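Section 9. Cleaning and storing the shared toys

This section is for rooms which use the Clullari toy soap and the Stotow drying rack. If your room has a different rack, please read the paper that came with it first, then return to step 5.

Before you start

You need a sink or a deep basin, the measuring jug, two soft brushes, clean towels and the return sheet. Keep the soap on the high shelf until the basin is full. Children can help with the sorting, but they should not help with the soap.

Look for the item number on every toy. Puzzles and games have a paper label by Yuan, and this label does not like water. Cover it with clear tape or take it off and write a new one later. The box number 101 is kept for spare parts, so please do not give this number to any other thing.

Sorting

1. Put the toys in three groups: hard plastic, cloth, and wood or cardboard. A toy with batteries is always its own group, even when most of it is plastic.

2. Cardboard is not washed. Wipe it with a dry cloth and look at the corners. If a corner is soft, the piece goes to the repair shelf. 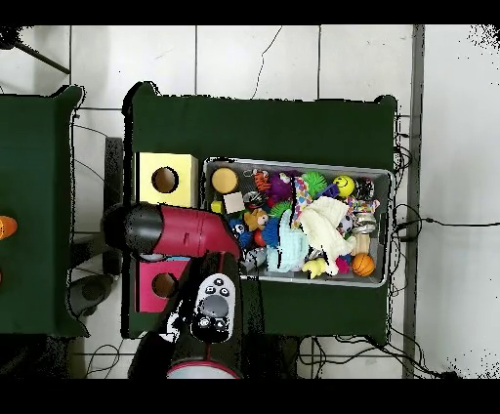

3. Take the batteries out before any wiping. Put them in the small tin with the lid, and write the toy number on the tape. A battery that has white powder on it is not to be used again.

4. Balls, rings and blocks can be mixed together in one basket while they wait for washing. Do not use a closed bag for waiting, as it becomes forgotten very easily. 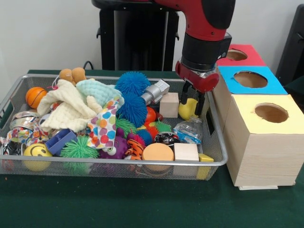

Fig. 2. Wire-mesh basket, with wooden boxes beside it.

Washing hard plastic

5. Fill the basin with 2000 mL of warm water. Add one level spoon of soap. More soap does not clean better and it needs much longer rinsing.

6. Brush each piece on all sides. For narrow places use the small brush.

7. Rinse under the tap until there is no foam. Shake the water out of hollow pieces.

CAUTION: Squeeze toys with a hole can keep water inside for many days. If you see dark spots near the hole, throw the toy away and mark it on the return sheet.

8. Place the pieces on the rack with space between them. Leave them overnight. The rack must not stand on top of the heater.

Washing cloth toys

9. Read the sewn label first. When the label is missing, wash by hand only, in cold water.

10. For hand washing, mix 400 mL of water with a few drops of soap and clean the surface with a towel. Do not put the whole toy in the water if it has a sound box inside.

11. Press the toy between two towels. Do not twist it, the seams will open.

12. Check the eyes, nose and buttons by pulling gently. Any loose part must be sewn again before the toy is lent out.

Note: Soft toys dry slowly in the middle. Press with your thumb, and if it feels cool, give it one more day. 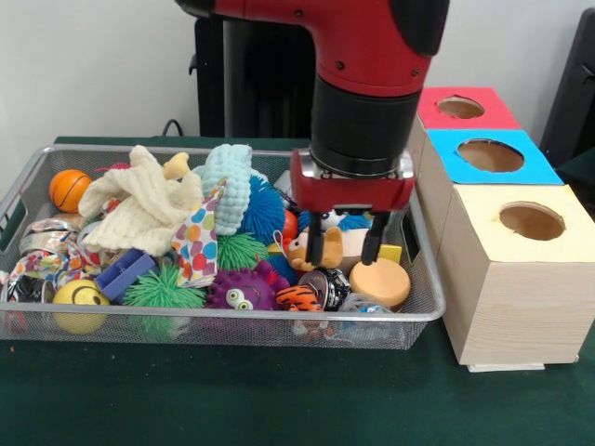 Putting away

13. Use a container with a smooth rim. The toys should not stand higher than the rim if you want to put another container on top.

14. Put heavy pieces first and soft pieces after. Small pieces of one set stay together in a cloth bag with the set number.

15. Write the container number on the front and also on the shelf. Then it goes back to the same place, also when a different person is working. 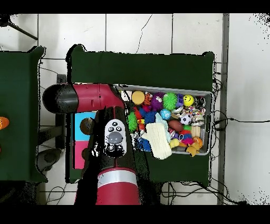 Fig. 4. Grey plastic bin packed with toys.

16. Sign the return sheet and put it in the blue folder. The full stock check is made every March, and the old sheets are needed until then.

If something is missing

Look first in box 101 and under the rack. If the part is not found, write "incomplete" on the label and keep the set on the repair shelf. Questions about spare parts go to Fengying Shi at the Dredwood room.

Section last changed: December 12, 2022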